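19/05/2026

Up before the alarm again, and I'm glad of it, as the vultures were doing something worth getting up for. I took my coffee out to the bench below the Statlow ridge (the good bench, the one that doesn't tip) and the turkey vultures were still on their roost in the dead sycamores, hunched over like old men waiting for a bus. Then the sun reached them and one after another they opened their wings and just stood there, holding them out to the warmth. I must have seen it a hundred times by now and I still let my coffee go cold over it!

I counted 19 on the big tree and 13 on the one behind it, which is better than last week. Two of them were young birds with the gray heads still, not a bit of red on them yet. One kept sidling along its branch toward an older bird and getting a hiss for its trouble. They don't have a real voice, you know, turkey vultures, only that hiss and a kind of grunt, and it carries farther than you would think on a still morning.

I walked the fence line as far as the Bisbridge road afterward and found a feather, a long one, brown-black on top and silvery underneath. I admired it and laid it back in the grass where it belongs. The rules say to leave them and I do, though I will admit I stood there a good while first.

Home by ten. Swept the porch, answered letters, had the last of the bean soup with the heel of the bread. 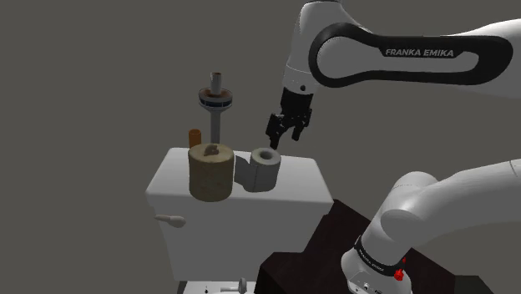 Toilet paper on the tank lid, and the arm over it.

After lunch I finally got down to my roost notebooks, which I have been promising to do since the snow melted. I have 3722 sightings written down in all, going back to my first spring here, and my handwriting gets worse every year. The black vultures are the interesting part. In the early books there are hardly any, and now they turn up on nearly every page, short-tailed and bossy, flapping away in that hurried manner of theirs and then following the turkey vultures down to whatever has been sniffed out. I don't hold it against them. They have no nose to speak of, poor things, and a body has to eat.

I've decided to copy the whole lot out fair into the green Boateng ledger — it has good wide columns and I've been saving it for no reason at all.
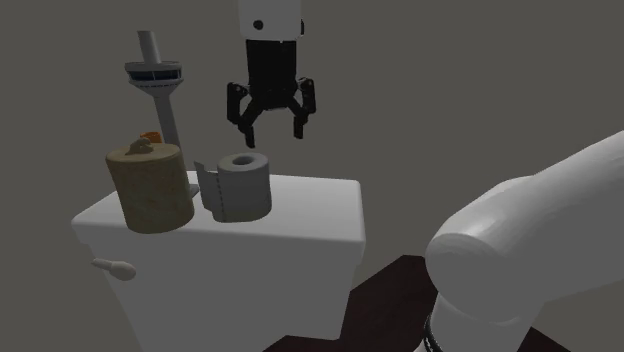 Evening

Back up to the bench for the homecoming. They drifted in over Uvura Pond in ones and twos, rocking from side to side the way they do, hardly a wingbeat among the lot of them, and dropped into the sycamores with a great deal of crashing and rearranging. A red-tailed hawk came through low and they paid it no mind whatever.

Wind is turning to the north and my knee says rain. If it's wet in the morning they'll sit late, and so, I think, will I. Must remember to buy pencils and see about the latch on the gate.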